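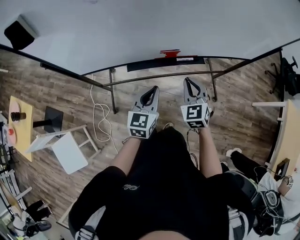 Movasdale plank flooring, one year in

I put the Movasdale click-together planks down in our back room last April and kept meaning to write them up, so it's finally happening. Mine is the mixed shade, browns and grays together, and I'd pick it again in a heartbeat. Dust, crumbs, a cable trailing across it – the color is so busy (in a good way!) that the room looks tidy even on days when it really isn't.

Laying it took me and my brother-in-law Keir Crichton one long weekend and 43 planks, plus two I cut wrong. The short ends click fine. The long edges are fussier and I ended up borrowing a tapping block, which should come in the box at this price. The whole job was just over 800 dollars with underlay from Guthrie.

How it's holding up: we drag heavy stuff in and out of there all the time, and I've got one scratch by the door and a little dent I only find with my foot. Felt pads on anything with metal legs, please, I learned that on day two. Mopping is easy but go light on the soap or it dries streaky.

What I don't love is the noise. Drop a screwdriver and the whole house hears it. I had Silla planks in our old place and those were quieter, though they also faded by the window, and so far these haven't.

Four stars from me. If you order, get an extra box from the same batch, because the second one I bought later came out a touch browner.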